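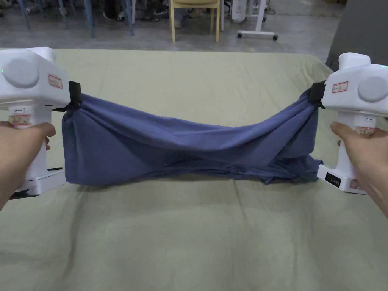

Stop recording and look at the numbers before you do another shirt, our supervisor told us when we showed her the first bad folds. We had been at it since nine in the morning and did not want to stop. She was right, and most of this report is about what we found once we did.

Follden: fault report on the left hand unit
Second-year automation project, Trudside College

Background

Follden is our group's attempt to get a two-armed robot to fold clothes. The robot learns from recordings made by people. The person holds a Trollel gripper in each hand, picks up the garment with the jaws and folds it on a covered table. Each Trollel unit records where it is and how far its jaws are open. The robot later carries the same jaws on its two arms, so in theory what worked in the hand should work on the arm.

We planned 400 recordings, all of T-shirts. The task was the same each time: take two corners, lift, pull the edge tight, lay the shirt down and fold it over. The pull matters because a slack edge gives a crooked fold. It is also the part where the grip has to hold best.

What went wrong

With the full set recorded, we trained on it and ran the robot at low speed. The right arm behaved as we expected. The left arm went to the correct corner, closed its jaws partway and lifted. The shirt slid out. On the next try it caught a thicker bit of hem, held on, and then did not let go at the end of the fold. The arm moved away with the shirt still in the jaws and pulled the table cover along with it, because the right jaws had pinched the cover as well.

One of us reached in to free the cloth while the arm was still moving. The stop button was pressed straight away by the person next to it and there was no injury. We have counted this as a near miss and filled in the college form. The rule had been that hands stay outside the tape until the arms are powered down. We all knew it, and it was broken because the shirt was about to take the cover off the table.

Looking for the cause

Our first guess was the jaws themselves. We cleaned the rubber pads, swapped the left and right jaws on the robot and ran it again. The fault stayed on the left, so the jaws were fine.

Our second guess was the training settings. We lost most of a week to this. Nothing we changed made the left hand any better.

Then we plotted the jaw opening for every recording, which is what we had been told to do at the start. The right unit gave a clear shape each time: open, shut, hold, open. The left unit gave the same shape early in a session and then went flat. It stuck at a value a bit more than half shut and stayed there until the unit was switched off and on. The position data from the same unit carried on as normal. The status light stayed green all the way through, since it only reports power and tracking. We had been treating it as a sign that everything was working.

The flat lines began after 30 minutes of use, give or take a recording. We opened the left unit with the technician from Van Wijk, the workshop that built the pair for us. The cable from the jaw sensor ran too close to a moving part inside the housing. The jaw still opened and closed under the finger perfectly well, so the person folding had no way to feel the fault. After a long session the plug had worked itself loose enough to lose contact. Switching off usually meant putting the unit down, and we think the knock was enough to seat it again.

What we changed

Van Wijk rerouted the cable and fixed the plug with a clip. The right unit was given the same clip although it had shown no fault.

We wrote a short check that runs at the end of each recording. If either jaw value has not changed during a recording, the file is rejected and the laptop beeps. It took an afternoon to write – far less time than we spent on the training settings.

The robot now has a limit on pulling force at each wrist. The stop button has been moved to the side of the table where people stand, and we added a second one by the laptop.

Results so far

We threw out every recording with a flat section and made new ones in shorter sessions. In the first test after retraining the robot completed six folds out of nine. The three failures were all crooked edges. None of them was a dropped corner, and the left jaws opened at the end every time.

Still to do

The green light should go out when the jaw signal is lost. Van Wijk say this needs a change to the board, so it will have to wait for the next pair. We also have not tested thicker clothes such as jumpers, which may reach the new force limit during the pull.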